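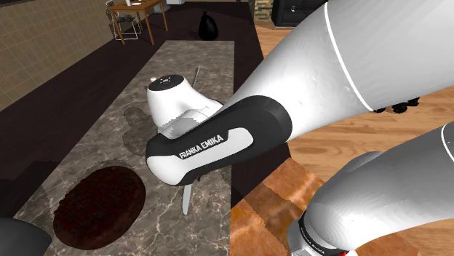 アフロザ・タルクデル
ジェコラ・スポーツ研究室 研究員
2024年12月

4. 結果と考察

4.1 ゴールキックの選択

対象はブルタドベルグ、ドルルム、ガジの3クラブ。前章のとおり、ゴールキック800本を短い配球と長い配球に分けた。判定の基準は最初の受け手の位置。ペナルティエリア内、またはそのすぐ外で味方が受ければ「短い」、それ以外はすべて「長い」に入れている。中間の長さのパスをどう扱うかは迷ったが、今回は区分を増やさないことにした。

まずブルタドベルグ。前半は短い配球が多く、リードした後は長い方に寄る。監督の方針というより、センターバックの顔ぶれに左右されている印象。左利きのセンターバックが出ない試合では、左側への短い配球がほとんど消える。右に偏ると相手の前線も右に寄せてくるので、結局は蹴らされる。この流れは映像を見ればすぐわかるが、集計表だけだと「長い配球を選んだ」としか出てこない。

ドルルムは逆。スコアにかかわらず短くつなぐ。ただし相手が前から人数をかけてきた試合では、キーパーがボールを置いてから蹴るまでの時間が伸びていた。受け手が下りてくるのを待っている。待った末に蹴った長いボールは、たいてい中盤で相手に渡っていた。計測はパトワリが担当、笛からではなくボールを置いた時点からの時間である。
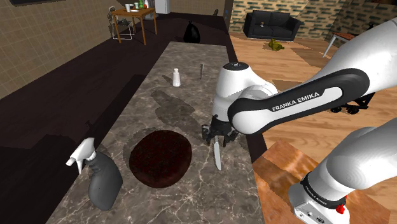

図4 大理石のカウンター上でナイフを把持するアーム(シミュレーション画像)

ガジについては注意が要る。2月に正キーパーが離脱し、以後は控えが出場。配球の傾向が途中で変わっており、シーズン全体をならした値にはあまり意味がない。離脱前後で分けて集計し直した。控えのキーパーは右足の長いボールを好み、前線の長身選手を狙う。競り合いの勝率は悪くないものの、こぼれ球を拾えていない。中盤の押し上げが遅いため。ここは4.3で再度ふれる。

4.2 聞き取り

コーチとキーパー、計35名に聞き取りを行った。聞き手はアマラシンゲとハク。質問票は付録を参照。

回答で目立ったのは、配球の長さを決めているのはキーパー本人だという見方と、ベンチの指示だという見方が同じクラブの中でも割れていたこと。とくにドルルム。コーチ側は「任せている」と答え、キーパー側は「蹴るなと言われている」と答えた。どちらも嘘ではないと思われる。任されていても、蹴って失えば次の練習で映像を見せられる。そういう意味での指示である。

風の影響を挙げた回答もあったが、本研究では風速を記録しておらず、検討できなかった。芝の状態も同様。次の調査では試合ごとに記録をを残す予定。

聞き取りの時期がクラブによってずれている点も課題。ブルタドベルグは連敗中の実施で、回答が守備の反省に寄ってしまった。配球の話を聞いたつもりが、失点の話ばかり返ってくる。集計からは外さず、自由記述の分類で別枠とした。

4.3 中盤の押し上げ

長い配球の後、味方の中盤がどこまで上がれたか。落下地点の近くに味方がいた場合といなかった場合で分けると、クラブ間の差がはっきりする。ブルタドベルグは最終ラインごと上がるので距離が保たれている。ガジは最終ラインが残り、間があく。競り合いに勝っても次がない。カルナラトネの先行調査でも同じ傾向が報告されていて、今回の結果はこれと矛盾しない。

ただ、落下地点の座標は目視による入力であり、作業者間の一致度はまだ十分に確認できてない。詳細は次章。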